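Kedum lança pacote gratuito de predefinições de cor para fotografia de interiores

3 de junho de 2026 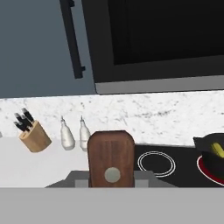

Uma leitora que já experimentou o pacote escreveu-nos que os azuis ficam mais limpos do que na versão anterior, mas que continua a baixar a intensidade para metade em quase todas as fotografias, e que gostava de ver esse valor gravado como ponto de partida. O comentário chegou poucas horas depois de a Kedum ter posto em linha o Griltton, o seu novo conjunto de predefinições e ações para programas de edição de imagem, e repete uma observação que aparece várias vezes na página do projeto.

O Griltton é distribuído sem custos e pode ser usado em trabalhos pessoais e comerciais. A licença permite publicar e vender as fotografias editadas com ele, mas proíbe a revenda dos ficheiros e a sua inclusão noutros pacotes, mesmo com alterações. A transferência faz-se diretamente na página da Kedum e não obriga a criar conta. Quem quiser ser avisado de atualizações pode deixar um endereço de correio eletrónico, que é facultativo.

O pacote reúne 92 predefinições, divididas em quatro pastas: luz natural, luz artificial, luz mista e preto e branco. A estas juntam-se sete ações que automatizam tarefas repetidas, como a correção de linhas verticais, a redução do ruído nas sombras e a exportação em dois tamanhos. O ficheiro comprimido ocupa 333 MB, a maior parte dos quais corresponde às tabelas de cor e às fotografias de treino que acompanham o manual.

Segundo a nota de lançamento, o trabalho começou com um problema conhecido de quem fotografa casas e alojamentos. Uma divisão com janela e candeeiros acesos tem duas temperaturas de cor, por vezes três, e um único ajuste de equilíbrio de brancos deixa sempre uma zona demasiado amarela ou demasiado azul. As predefinições da pasta de luz mista tratam separadamente as altas luzes e as sombras. Nas primeiras reduzem a saturação dos amarelos e dos laranjas; nas segundas puxam ligeiramente para o azul, com um limite que impede as paredes brancas de ganhar cor.

A versão anterior, publicada com o nome Drereo, não tinha esse limite. Era aplicada de uma só vez a toda a imagem e foi criticada por dar um tom frio a tetos e roupa de cama. A Kedum retirou-a da página principal, mas mantém o ficheiro disponível no arquivo para quem tenha séries de fotografias começadas com ela. As duas versões podem estar instaladas ao mesmo tempo, em pastas diferentes, e nenhuma altera as definições da outra.

O desenvolvimento decorreu em duas fases. Na primeira, as predefinições foram afinadas sobre uma coleção interna de 1.515 fotografias de interiores, com cozinhas, quartos, escritórios e pequenas lojas. Na segunda, que terminou em maio, o pacote foi entregue a um grupo fechado de utilizadores, que o aplicaram aos seus próprios trabalhos e devolveram anotações. Dessa fase resultou a eliminação de uma pasta inteira, dedicada a efeitos de película antiga, que a empresa considerou pouco adequada a fotografias destinadas a anúncios.

O laboratório de impressão Leblanc colaborou na preparação dos perfis de saída. São três, para papel mate, papel acetinado e papel de algodão, e servem para pré-visualizar no ecrã o resultado impresso. A Kedum avisa que foram medidos com os papéis e as tintas usados pelo laboratório e que, noutro equipamento, devem ser tomados como aproximação. Os perfis são instalados à parte e não são necessários para usar as predefinições.

Instalação e requisitos

As predefinições são fornecidas em dois formatos, um para programas de revelação de ficheiros RAW e outro, em tabelas de cor, para editores que aceitem esse tipo de ficheiro. As ações funcionam apenas em editores com painel de ações ou equivalente. Nas versões simplificadas de alguns programas, que não permitem gravar ações novas, é preciso copiar os ficheiros à mão para a pasta do programa e reiniciá-lo. O manual explica o procedimento passo a passo, em português, inglês e francês.

Depois de instalado, cada conjunto aparece com o nome da pasta seguido de um número. As predefinições com número ímpar são mais suaves e as de número par têm mais contraste. Todas podem ser reguladas por um controlo de intensidade, de 0 a 100, nos programas que o suportam. O valor inicial é 100 — a opção que a leitora citada acima preferia ver alterada. A Kedum respondeu a um pedido semelhante na sua página, dizendo que estuda a possibilidade de oferecer um ficheiro alternativo com valor inicial de 50, sem indicar prazo.

As ações criam sempre camadas novas e deixam a camada de fundo intacta. Cada grupo de camadas traz uma máscara branca, sobre a qual se pode pintar a preto para retirar o efeito de uma zona da fotografia. O manual recomenda um pincel macio, com opacidade baixa, sobretudo junto a caixilhos e molduras, onde a passagem entre luz de janela e luz artificial costuma ser mais brusca. A ação de correção de linhas verticais deve ser aplicada antes de todas as outras, porque muda o enquadramento e desalinha as máscaras já pintadas.

Para lotes grandes, há uma ação que aplica a mesma predefinição a uma pasta completa e grava os resultados numa subpasta. Aceita até 2.000 ficheiros de cada vez. Acima desse número, o processo para e apresenta um aviso, sem apagar o que já foi gravado. Os ficheiros originais nunca são substituídos, mesmo quando a pasta de destino é a mesma — nesse caso, é acrescentado um sufixo ao nome.

Limitações conhecidas

A lista publicada com o pacote inclui vários problemas ainda por resolver. As predefinições de luz artificial foram pensadas para lâmpadas de tom quente e dão resultados irregulares com fluorescentes, que podem deixar uma dominante verde nas sombras. Em fotografias com madeira muito escura, a redução dos laranjas tira mais cor do que o desejável, e o manual sugere subir a saturação desse canal depois de aplicada a predefinição. As imagens em JPEG muito comprimidas podem mostrar faixas nos degradés das paredes.

Também não há, por agora, versão para aplicações de telemóvel. As tabelas de cor podem ser importadas em algumas delas, mas a Kedum não testou essa utilização e não presta apoio. O mesmo vale para a edição de vídeo: os ficheiros abrem em programas que aceitem tabelas de cor, mas foram preparados para imagens fixas.

O preto e branco é a pasta mais pequena e a que menos mudou em relação ao Drereo. Mantém as mesmas misturas de canais, com pequenas correções no contraste dos meios-tons, e acrescenta uma opção com grão fino. O grão é calculado em função do tamanho da imagem, pelo que deve ser aplicado no fim, depois de qualquer redimensionamento.

A empresa prevê publicar uma primeira atualização com correções para a luz fluorescente e com os nomes das predefinições traduzidos, que por enquanto surgem apenas em inglês nos menus. Quem instalou o pacote a partir da página terá de o descarregar de novo, dado que não existe atualização automática. As regulações guardadas pelo utilizador com outro nome são mantidas; as que tiverem sido gravadas por cima das originais perdem-se, e o manual aconselha a copiá-las antes para outra pasta.

Os comentários e os relatos de erros podem ser enviados pelo formulário da página do Griltton. A Kedum pede que incluam o nome e a versão do programa usado, o formato do ficheiro e, se possível, duas exportações da mesma fotografia, uma com a predefinição aplicada e outra sem ela.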